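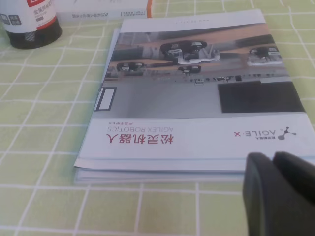 *Photos: Esi Fiadzo*

**Likberg Bench Check Set**, for small robot arms. $1,474, or $1,124 without the force gauge.

We sell this set and we like it, but read the label with some suspicion. Likberg's packaging says "compliance ready." No box of tools makes a cell compliant. A risk assessment does most of that work, and it has to cover your arm, your gripper, and whatever you plan to pick up. The manual on the bench is where you start, and it won't know you bolted on different fingers.

What you get is a pinch force gauge with two pads, a stopping distance rule, a lockout tag for the arm's power lead, and four blank record cards. The cards are better than they look. They ask for payload, speed, and tool weight on the same line, so it's hard to sign off on a speed somebody tested with nothing in the gripper.

We'd skip the "safe speed" sticker. Safe with which tool, and how close to whose hand? Kwame Acheampong in our service shop peels it off before he lends the set out.

A marked grid on the work surface is worth having whatever brand you buy. Write down where the items and the stop line go by square, and the next shift can put them back. 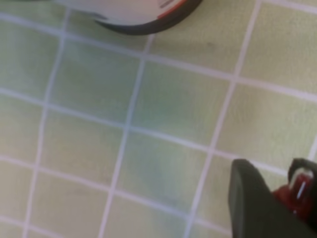 ## Before you rely on it

- Test the emergency stop at working speed with the real load. A stop test at a crawl tells you very little.
- Measure pinch force at the fingertips and again further back.
- Run the tall items as well as the flat ones. A path that clears a flat box may not clear a jar.
- Repeat all of it after any change of fingers, camera mount, or software.

Wrist cameras deserve some doubt too. Sales sheets like to list them next to the safety features. Unless the maker has rated the camera for that job, treat it as a way to find objects and keep your stop circuit separate. Close up and moving, a printed box can be a blur. 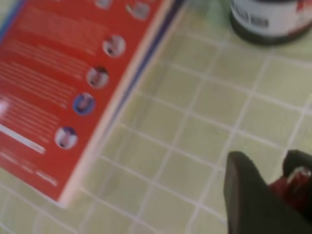 The gauge needs calibration once a year, and Likberg doesn't include the first one. Sonico's gauge fits the same pads if you already own it, in which case buy the cheaper set. Questions go to Apolline Maillard at the parts desk. She's out Saturday.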